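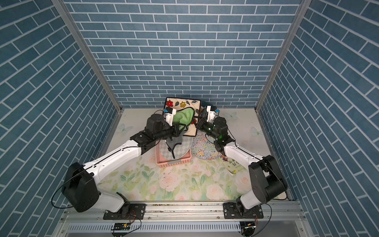 The Satmont League will grade its boundary calls from corrected video this season, beginning with the first conference games in December. Last year's grading used the raw sideline recording, and the reviewers had trouble with one recurring problem: a straight line on the floor is drawn at a slant when it lies off to the side of the lens. Brick-pattern wallpaper shows the same effect. On the back wall the pattern faces straight ahead, and on the left and right walls the slate-blue bricks run diagonally. A reviewer judging whether a shoe touched the sideline near the corner is working with that slant, and the error is largest where the call is closest.

Officials' staff went back through 131 league games and pulled every out-of-bounds call that a coach had questioned in the postgame report. The total was 255. Most were near the two corners farthest from the scorer's table, where the sideline and baseline meet at a sharp angle on the recording. Calls at midcourt were questioned far less often, and reviewers agreed with each other on nearly all of them.

The correction is done in software supplied by Billon. Before tipoff the home operator marks four known points on the floor: the two near corners of the lane and the two ends of the free throw line. The program uses the known dimensions of the lane to work out a flat, overhead version of the half court. The step takes about 12 minutes the first time and less after that, provided the mount has not been moved. If it has been bumped or adjusted at halftime, the points must be marked again. 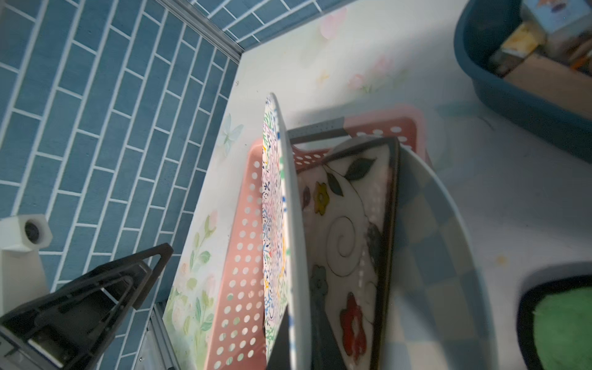
By Denise Okrent

Two limits apply. The overhead version is accurate only at floor level. A ball in the air, or a knee above the line, will appear farther from the lens than it was, so the corrected video may be used for feet and for a ball on the floor, and for nothing else. The second limit is frame rate. Gestader Arena and the Rácz Center record at 60 frames per second; the other gyms record at 30, and a quick step can fall between two frames. Calls of that kind will be graded "no decision" and left out of the official's average.

Corrected video will not be available at the monitor during play. It is for grading only, and the on-court review rules are unchanged.

Home operators should send a test recording of 3 minutes, with both baselines in view, to the league office before the first conference date. Mounting height should be written in the file notes.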